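Clekley Workshop: planning the second bench
Gallery and notes

Home > Projects > Equipment > Gallery

We run two robot arms at the Clekley workshop and have used them mostly for handling small parts. This year we put in for a second bench, with hands in place of the plain grippers we started with. The pictures on this page go with the equipment plan, which Celina Pietrzak wrote and Mieczysław Bednarek costed. The notes are for other small workshops working out what to ask for and how much to set aside.

What we asked for

The plan went in during November. It covered one bench, one pair of hands with straps and mounts, a cased tool kit and spares. We left out the computer, as the old one can drive both benches if they are not run at the same time. Jaqueline Arriaga checked this over several evenings and was satisfied with it.

We had quotes from Prerkton and Draton. Prerkton sells the hand and mount as a set. Draton sells them separately and was cheaper on paper, but the adaptor plate was extra and had to be made to order. We went with Prerkton for the mounts and kept Draton on the list for fingers and covers.

What it costs to keep

The purchase price was the easy part. We had put nothing in the first draft for wear, and Genowefa Zalewska sent it back with that line circled. The plan now has 2,000 pounds a year for consumables on each bench. Most of that goes on soft skins and finger pads, which mark easily and pick up dirt from the table. Straps come out of the same line. A strap is 40 pounds from the supplier, and we have not found a cheaper one that holds as well.

Cleaning is done at the end of each session with a damp cloth and mild soap. Solvent wipes are not allowed on the skins. Please use the log sheet if you find a split or a loose buckle, and put the hand back in its box until it has been looked at.

Space and fittings

The table needs to be deeper than you would think. Allow room for the arms, the tool kit and a person's elbows. Ours is against a wall, and we would have liked a gap behind it for cables. Witold Wasilewska has drawn up a version with the table turned sideways, and the drawing can be had from the office.

Lead time is about 5 weeks for mounts and longer for anything made to order. Ngau, who supplied the first bench, have stopped making the old bracket, so anyone with the same set should buy a spare while there is stock.

Gallery

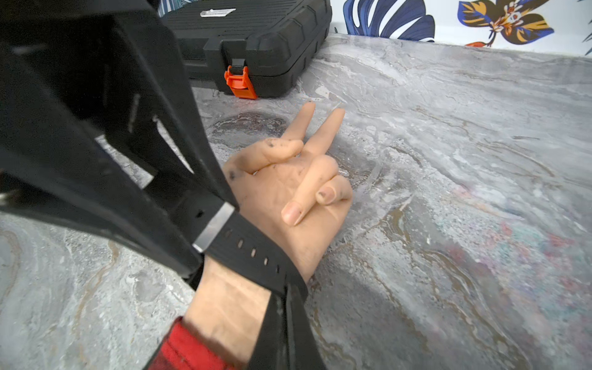 Hand with two fingers extended, strap and buckle across the wrist. Black toolbox with orange latch behind.

The strap is the adjustable kind, with punched holes. Order by wrist size and leave some holes to spare for a thick sleeve. Dirt shows on the thumb tip and the curled finger, so budget for skins before you budget for a second set of tools.

Plan and costings

The full plan, with both quotes and the yearly figures, is kept in the equipment folder under Clekley, second bench. Questions on the costings should go to Mieczysław. For fitting and table sizes, ask Witold.

Back to Equipment | Next gallery: storage and shelving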